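August 29, 2023

Drove over to Istcombe for the open day, and I'm so glad Nathalie talked me into it, even with 300 people squeezed in and the parking what it was! Femi Fashola gave the talk, very patient with all of us, and let a little boy ask three questions in a row about whether the arms get tired (I'd been wondering too). I stayed by the table far longer than I meant to, and my coffee went stone cold.

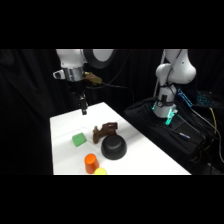
The two white arms, with the green block, the orange cup and the upside-down bowl.

Home by way of Stornville, feet aching. Must write to Nathalie tomorrow and send her the pamphlet.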